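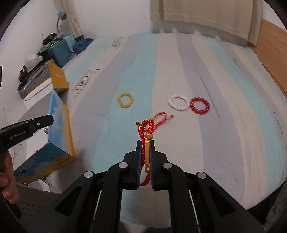

Search posts Search

Jewelry week in project Barasa. We teach a policy to sort soft bracelets, and all the teaching is by hand-held grippers, no robot at this stage.

Red cord is the hardest. It bends differently at each grasp, so we grip at the bar.

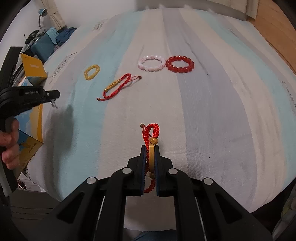 Yesenia Salazar: Do you filter out the failed grasps?

We keep them, with a label. Training on 500 clean episodes gave a weaker policy than 570 mixed ones.

Beads are more easy, they keep their ring shape.

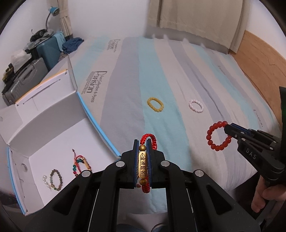

Tamunoemi Akinola asks if 2 grippers are necessary. For sorting, no. For untangling, yes, and this part is still bad.

Related posts
Neltard: finger pads compared
Zundau cloth folding, part 2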